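Leckie Two-Arm Cell: Set-Up Guide
Section 4. Rules for Simulated Runs
Revised January 18, 2019

Read this section before you press Start. The cups in a Flistine simulation cannot break, and this has given people ideas. Every habit you pick up on screen will follow you to the real cell, where the parts cost money.

Two close views, each with an open gripper, followed by the whole table:

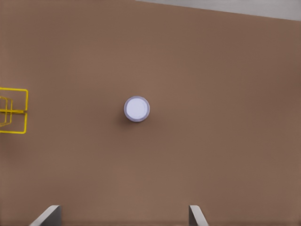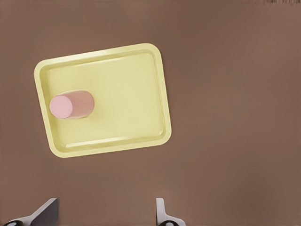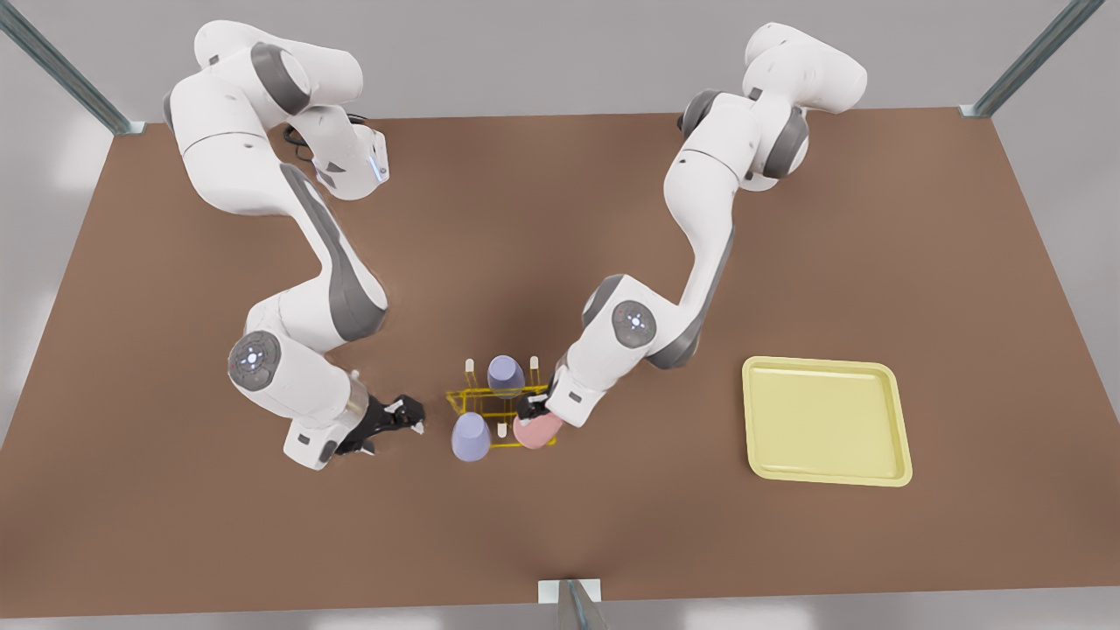
4.1 Before the run

1. Load the cup and rack layout from the Zalley library. Do not edit the master copy. Save your own and give it a name that will mean something to you in a month.

2. Set both arms to 15 percent speed. The slider goes to 200. We asked them to take that out.

3. Check left and right. Sides are named from the robot's point of view, so in the full table view the robot's left arm is on your right. The left gripper is the one holding the pink cup.

4. Keep the tray clear of the rack on all sides. If the software lets you overlap them, it is being polite.

Note: A close view shows only part of the table. Always check the full view before moving an arm.

4.2 During the run

5. Move one arm at a time until you have logged 40 clean runs. "Mostly clean" is entered as "not clean."

6. Stop after 3 failed grasps in a row and look at the gripper settings. A fourth try with the same numbers is a hobby.

CAUTION: The on-screen stop button stops the simulation only. If the Zorham controller is connected to real arms, use the red button on the wall.

4.3 After the run

7. Return both arms to the home position, save the log, and write down what went wrong in plain words. "Weird" is not an error code.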